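Celeste Huenchumán has been refinishing tables since before she had a shop to do it in. She started in her mother's garage in Branberg, with one sander and a radio, and moved into her current space on the edge of Flitbridge when the garage got too cold to let varnish cure. She works alone most of the year. In October, when people want their dining tables back before the holidays, she hires a helper for the heavy lifting.

We met at eight in the morning, before her first pickup. She had coffee going and a tabletop leaning against the wall that she said she was tired of looking at.

"It's a good piece of wood and a bad finish," she said. "Somebody put polyurethane over furniture wax. You can't do that. It peels like a sunburn."

Most of her work is kitchen and dining tables, with some cutting boards and trays on the side. She doesn't take chairs. "Chairs are all joints. You fix one and the next one goes. I did chairs for two years and I made no money."

Her prices depend on size and on what is already on the surface. A small table with plain oil on it might need a day of sanding and a few evenings of coats. A big one with old lacquer can sit in the shop for weeks. She charges a flat 200 to strip anything that has been painted, and that comes before any other work. People argue with her about the stripping fee more than anything else.

"They say it's only one coat of paint. Then I get down there and it's green under the white, and something brown under the green."

I asked what people do wrong at home, and she didn't need to think about it. The first thing is water. A wet glass left overnight does less harm than people think, she said, and a damp cloth left in a heap does more. The second is spray polish. She would like people to stop buying it.

"Wipe it with a soft cloth that's barely damp, then wipe it with a dry one. Go with the grain. You don't need a product for crumbs."

She does sell one product, a paste wax made by Nowakowski, a two-person outfit that cooks it in small batches. She has used it for years and keeps the tins on a shelf by the door. She says one tin lasts a household a long time if they use it the way she tells them to, and most of them use too much.

"If you can see it on the wood, that's too much. Buff it until you think you've taken it all off again."

For oil she is less particular. She used an imported one called Plorkeletti until the price went up, and now she buys whatever food-safe oil the supply house has. She can't tell the difference on a finished board and doesn't believe the people who say they can.

She sands by hand at the end of every job, even the big ones. The machine does the first passes, starting at 40 grit if the old finish is stubborn, and she finishes with paper on a block. She goes up to 1000 only for small pieces that people will hold. On a table it would be a waste of time, she said, and the finish wouldn't grip as well.

Her own kitchen table is at the house, ten minutes away. It is 54 inches long and has never been in the shop. She bought it used and has been meaning to redo it. "I wipe it down and I wax it. That's all it gets."

I asked whether customers bring in the things that go with the table, and she said yes, the boards and trays especially. They come in dry and pale and people assume they are ruined. Usually they just need oil.
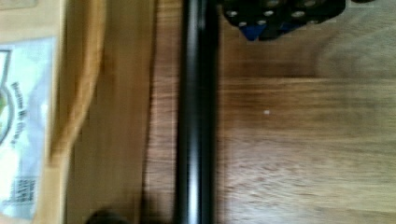 Color is what customers worry about most, and she spends a good part of every first visit talking them out of matching. They want the board the same shade as the table, or the new table the same shade as the floor. She tells them two woods from two trees are going to look different, and they should let them. A pale, yellowish board with a rounded rim next to a warm medium brown top looks right to her. "You can see where one stops and the other starts. If they were the same brown you'd lose the edge of it." She also tells people to judge the color away from strong light. Where the light reflects off a brown top the grain goes pale and washed out, and customers have asked her to fix a patch like that when the finish was fine.

"I have them walk around to the other side of the table," she said. "Then the patch moves."

She does turn work away. Veneer that has lifted at the corners she will glue, but veneer that has been sanded through she sends home, because there is nothing left to sand. She also won't do a glossy finish on a table that children eat at. Every scratch shows, and the parents call her about it.

Her pickup arrived a little before nine, a couple with a borrowed van and no blankets. She went to the back and found them some, and showed them how to load the top on its edge with the good face turned in – they had been about to lay it flat with a toolbox on it. She wrote the care instructions on the back of the receipt, the same two lines she gives everyone: damp cloth and then a dry one, wax when it looks dull.

She expects the blankets back by the end of the month.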